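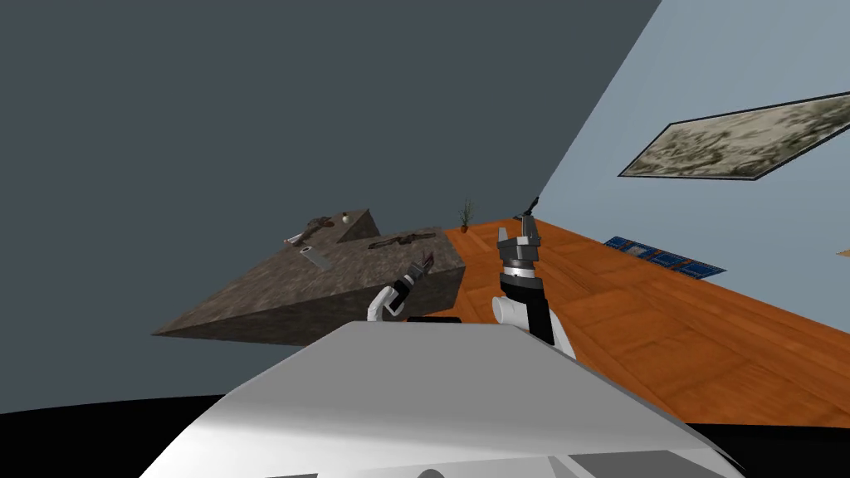
Rendered interior with a plank floor, a dark grey wall and a pale blue wall

Service charge retention on a leasehold flat: what amount is reasonable?

Siyabonga Kekana
Posted 29 January 2025

I am buying a second-floor leasehold flat at Skyrme Court, England, no mortgage. The managing agent is Nistard. The service charge year ends in March and we hope to complete before then, so the accounts for the current year will not exist at completion.

The management pack shows that last year's accounts produced a balancing charge of £1462 for this flat, on top of the payments already made on account. Nistard's replies to enquiries say a further shortfall is "anticipated" this year owing to lift repairs, but they will not put a number on it. My conveyancer asked for a retention of £3686 from the sale price. The seller's solicitors, Mendard, replied that their client will agree to nothing above last year's figure, and only for 3 months after completion.

Points I would like cleared up:

Who owes the balancing charge if it is demanded after I complete but relates to the period before?
Is there a usual way of working out a retention?
Is 3 months any use when the year end has not been reached?

The lease has the usual wording, payments on account twice a year and a balancing payment "within 28 days of demand following certification of the accounts". The contract is on the Standard Conditions with a few special conditions added by Mendard, none of which mention service charge.

quoin_and_parapet

As against the landlord, you do. The demand will be addressed to whoever is the leaseholder on the day it falls due, and Nistard will not be interested in how you and the seller have split it. Your position against the seller is a separate matter and depends on the contract. The Standard Conditions do deal with service charge that is not known at completion: a provisional apportionment is made on the best estimate available, and a final one once the actual sums are known, with the difference paid over. Check which edition you are on and check that Mendard's special conditions have not cut that clause out or altered it. Ask your conveyancer for the clause number.

The retention is only security for that obligation. Without one you would still have a claim, but you would be pursuing a former owner who may have moved abroad or simply stopped answering letters.
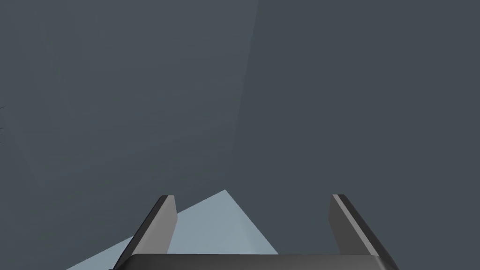
On the amount, there is no fixed formula. Practice varies between firms. A common starting point is last year's balancing charge, adjusted for anything known to have changed. You have one item that is known to have changed, the lift. Your conveyancer should ask Nistard for the following and should be prepared to pay their fee for it:

Budget against actual spend for the year to date
The lift contractor's invoice or accepted quotation
Whether the cost is going through the reserve fund or the service charge
The percentage of that cost attributed to your flat under the lease
Copies of any section 20 notices

The reserve fund point matters most. If the lift is being met from reserves, the balancing charge may turn out small and £3686 is difficult to justify. If it is going through the annual account, work out the flat's share and add it to last year's shortfall. A figure arrived at in that way is much harder for Mendard to refuse than one which looks plucked out of the air.

The period is a poor offer. Year end is March, accounts take months after that, and 3 months from a February completion would expire before most agents have sent their papers to the accountant. Ask for release on production of the certified accounts, with a longstop date. Sellers tend to object to an open-ended retention — with some justification — so the longstop gives them something.

Also get the wording of the release agreed before exchange. It should state who holds the money, what triggers payment, what happens to any surplus, and that the seller remains liable if the retention falls short. The last of these is often left out.

Flellov

Had this on my sale, from the other side. Buyer wanted a silly amount, I refused, we met halfway. Took 2 years to get the remainder back as the agents were slow with the accounts. So from the seller's point of view they are not being awkward for the sake of it. Just knock something off the price and be done.

quoin_and_parapet

A price reduction is workable, but you then carry the risk of a larger bill with no further claim, if the contract is drafted that way. I would want the lift invoice in hand before agreeing to it.

Siyabonga Kekana

Thank you both. Clause is intact in the contract, I have checked. Have asked for the lift quotation and the reserve fund balance. Nistard quote ten working days for a reply.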